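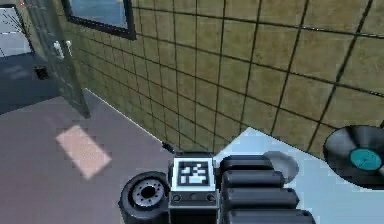
Reading time: 2 minutes

How does a game know that you hit the wall?

When you play a game with a ball, the ball jumps back from the wall. It looks easy. But inside the computer the ball and the wall are only numbers, and numbers can go through each other without any problem. Somebody must teach the game to say "stop".

The programmer does this with a collider. A collider is a shape that you cannot see. It sits around a thing like a box around a present. The player sees a dragon with teeth and a tail, but the game maybe sees only three simple boxes. Simple boxes are quick to check.

Let us try with paper. Draw a long line and write the numbers from 0 to 12 on it. Put a wall at number 9. Now put a coin at 0 and move it 2 steps each time. After every move, ask: is my coin at 9 or more? At 8 the answer is no. The next move brings it to 10, and the answer is yes. The coin is already behind the wall! So the game puts it back to 9 and turns it around.

A game asks this question many times in one second. Every time is called a frame.

What happens if the coin is very fast? Saron Tesfamariam makes a small racing game with the name Skulbridge. In her first version, one car could drive so quickly that it was before the fence in one frame and far behind it in the next. The game asked only "does the car touch the fence now?" and both times the answer was no. Programmers call this tunneling. She repaired it on a Sunday. Now the game looks at the whole way between the old place and the new place.

You can do the same on your paper. Move the coin from 8 to 12 in one jump, and draw a line under the jump. Does the line cross number 9? Then you have found the hit.

Words to remember
Collider: the hidden shape around a thing.
Frame: one picture of the game.
Tunneling: going through a wall by being too fast.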